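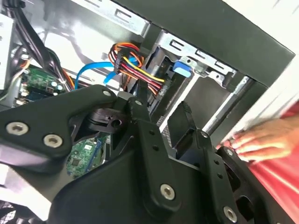 A hand in a red sleeve at the side of the open computer case.

The Last Letter from Skarstead

When her uncle died, Danuta Żak received 3262 kroner, a winter coat and a computer which did not start. The coat was too big. She sent it to Declan Foley, who had worked with the uncle at Polport for many years and was a large man.

The uncle had written letters all his life but he had posted very few. In the last one that came to Danuta, dated 18 Nov 2019, he said that he was writing the story of the family and that he had already reached her mother. After this there was silence — he was not angry, he was only slow.

"Perhaps he wrote two pages," said Jadwiga Jabłońska, her neighbour, while they were drinking tea. "Men say they are writing a book, and it is two pages."

"Then I would like to read two pages."

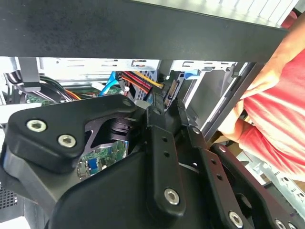

Danuta did not sleep well that week. She thought of her mother, who had left Skarstead at the age of 30 with one suitcase and had never explained why. In her dream the story was inside the computer like a letter inside a drawer. She saw the case standing open, and she put in her hand to take the paper out, but there were only the parts, and none of them had her mother's name on it.

In the morning she telephoned Zbigniew Kubiak, who had a shop behind the station. He kept the computer for nine days. When she came to fetch it, he gave her a small envelope and did not want to look at her.

"There was one document," he said. "I did not read it. I only saw the first line, because it opened by itself."

She read it on the tram. The first line was: "My sister was not running away from us, she was running to somebody."

Danuta missed her stop, and the next one also.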